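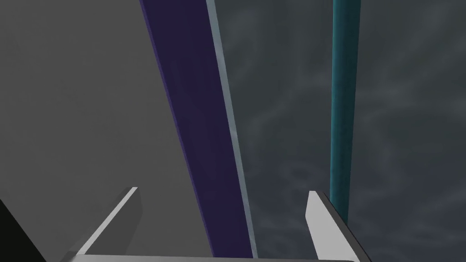 *Simulated wrist view from the Likard set, with both fingers open.*

Shahzad Mirani makes tea before he'll talk about data, and he makes it slowly, so we were a good 15 minutes into the afternoon before I got my notebook open. He leads example gathering at Brendidden, a small shop that teaches robot arms to handle long, awkward parts, and in April his group wrapped up the first batch of a set they call Likard.

"It's 122 demonstrations," he told me, "and I've watched every one, some of them more often than I've watched my favorite movies!" Each one is a person steering a simulated arm through a task from start to finish. Most run 30 seconds, and the slow ones (he has a soft spot for the slow ones) go to 60.

I asked whether he throws out the clumsy runs. He laughed and said he used to, back when he was at Guvus, and the system they trained there had no idea what to do once it drifted a little off course. "It had only ever seen people being perfect. So now if somebody wanders over, stops, thinks about it and backs up, I keep that. I want the thinking in there."

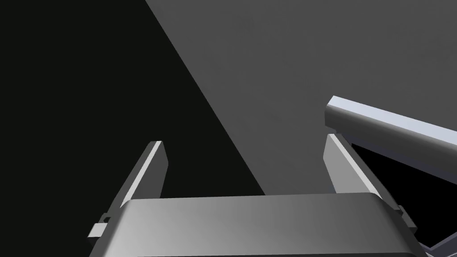

Deciding where an example should begin and end takes up more of his week than I'd have guessed, and he and his colleague Chaudhry still argue about it over lunch. Chaudhry would trim away the stretches with no contact. Mirani likes to leave them in, and he pulled up a moment with nothing between the fingers and a long gray bar close by the right one. "Look at how near it is," he said. "Which way do you go from there? A person has an opinion about that, and I'd like the learner to have one too."

The next batch will have new people at the controls, including a few who have never steered an arm before. He's looking forward to that part, he said, and got up to put the kettle on again.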